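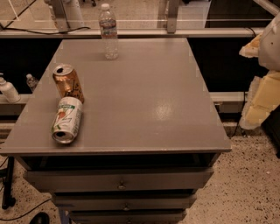 Water bottle and two drink cans on a gray cabinet.

Replacing the Cargo Area Lamp in a Kiani Delivery Van

These instructions apply to vans fitted with the Kiani 12 volt cargo lamp, part number 561. Owners of vans with a roof hatch should refer to the separate wiring sheet issued by the Clunico parts office.

Before You Begin

Park on level ground, switch off the engine and remove the key. Disconnect the negative battery cable and leave it disconnected until the new lamp is in place. A flat trim tool and a small Phillips screwdriver are required.

Removing the Old Lamp

Insert the trim tool at the end of the lens marked with a notch and press gently until the clip releases. Remove the 2 screws and lower the housing. Press the tab on the connector and pull it free by the plug. Do not pull on the wires.
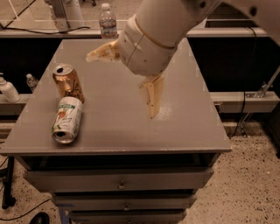 Fitting the New Lamp

Push the connector into the new housing until it clicks. Tuck the wires behind the roof panel, clear of the screw holes. Tighten the screws by hand only. Reconnect the battery, open the rear doors and confirm that the lamp comes on. If it does not, check the interior lighting fuse before removing the housing again.

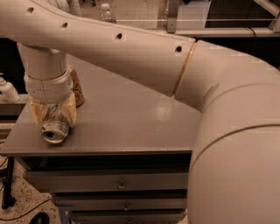 Fovville, Sep 29, 2018

The connector supplied with part 561 has been revised. Lamps with a serial number below 1739 require the adapter lead, available at the parts counter on request. Questions about fitting should be directed to Catrin Bellis, Technical Publications.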